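Cómo detectar la apertura de la pinza a partir del vídeo de muñeca

Actualizado el 2 de noviembre de 2025

En este tutorial explico cómo obtener el ancho de apertura de una pinza de dos dedos usando solamente las imágenes de su cámara ojo de pez. El método sirve cuando el registro del codificador falta o no está bien sincronizado con el vídeo. Yo lo uso dentro de Trulska, nuestro paquete de herramientas para preparar demostraciones, pero los pasos son los mismos con cualquier biblioteca de visión.

Supongo que el lector ya tiene instalado Python y que sabe leer un vídeo cuadro por cuadro. No hace falta una tarjeta gráfica: en mi portátil el proceso completo de una secuencia termina antes de que se enfríe el café.

Lo que se necesita

Una secuencia grabada con la cámara fija respecto al cuerpo de la pinza.
Los parámetros de calibración de la lente, con el modelo de ojo de pez y no con el modelo de agujero de alfiler.
Una regla o un calibre para medir la apertura real en unas pocas posiciones.
El archivo de configuración de Trulska, si se usa esta herramienta.

Paso 1. Calibrar la lente

Imprima un tablero de ajedrez y péguelo sobre una superficie rígida. Grabe el tablero en muchas posiciones, también cerca de los bordes, porque allí la distorsión es más fuerte. Yo guardo 14 vistas buenas y descarto las que están movidas. El resultado son cuatro coeficientes de distorsión y la matriz de la cámara.

Un error que cometí al principio fue rectificar toda la imagen antes de buscar los dedos. La rectificación estira mucho las esquinas y, además, es lenta. Ahora busco los dedos en la imagen original y rectifico solamente los puntos que me interesan – dos por cuadro – con la función de puntos de la biblioteca.

Paso 2. Definir las dos zonas de búsqueda

Como la cámara está unida a la pinza, cada dedo se mueve siempre por la misma parte de la imagen. Abra un cuadro con la pinza abierta y otro con la pinza cerrada, y dibuje para cada dedo una región que cubra las dos posiciones. En Trulska estas regiones se escriben en el archivo de configuración así:

zona_izquierda: abierta + cerrada, margen 10
zona_derecha: abierta + cerrada, margen 10

El margen está en píxeles. Si es demasiado pequeño, se pierde la punta cuando la goma se dobla contra un objeto.
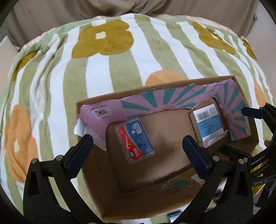

La segmentación por color es la parte que da más trabajo, y conviene elegir los umbrales mirando cuadros difíciles. Primero convierta la imagen al espacio HSV y tome muestras sobre las almohadillas. En nuestro caso son de goma azul oscuro y el resto del mecanismo es negro, así que el tono separa bastante bien las dos cosas, pero solo cuando hay luz suficiente. El fondo también puede molestar: dentro de la caja de cartón el paquete de palillos con hilo dental tiene una etiqueta azul y roja, y ese azul puede pasar el filtro si el intervalo de tono es muy ancho. Por eso no acepto cualquier mancha azul. Exijo que la mancha toque el borde de la zona por donde entra el dedo, y con esta regla un envase aislado queda fuera.

Paso 3. Limpiar la máscara

Aplique una apertura morfológica con un núcleo pequeño y después un cierre. Quédese con el componente conectado más grande que cumpla la regla del borde. Si no hay ninguno, marque el cuadro como «sin medida». No ponga cero, que luego se confunde con una pinza cerrada.

Paso 4. Encontrar la punta

Calcule el eje principal de la mancha y tome el punto más alejado de la base del dedo. Este punto salta un poco de un cuadro al siguiente. Yo uso la media de los píxeles del extremo, y la señal queda más tranquila.

Después pase los dos puntos por la función de rectificación y calcule la distancia entre ellos.

Paso 5. Convertir a milímetros

Mida con el calibre la apertura real en varias posiciones y ajuste una curva. Una recta parece suficiente, pero las puntas también se acercan a la cámara o se alejan de ella al cerrar, según el mecanismo. Con un polinomio de segundo grado el error se reduce bastante en los extremos.

Paso 6. Rellenar los huecos

Una de mis secuencias de prueba tiene 3,307 cuadros, y en 296 de ellos no hubo medida. La mayoría eran huecos cortos. Para estos basta una interpolación lineal, y al final un filtro de mediana. Los huecos largos los dejo vacíos y corto la secuencia en ese lugar – interpolar allí sería inventar un movimiento.

Problemas frecuentes

La apertura medida cambia aunque la pinza está quieta. Revise la exposición automática. Si es posible, fíjela antes de grabar.

Un dedo desaparece al entrar en una caja. Es la sombra de las paredes. Baje el límite inferior del canal V, pero deje igual el tono.

Los dos dedos se unen en una sola mancha. Ocurre con la pinza casi cerrada. Use cada zona por separado y no una máscara común.

La opción para exportar al formato de Flusidell existe desde agosto y todavía no escribe los cuadros vacíos. Mientras tanto, exporte a CSV y conserve la columna «valido».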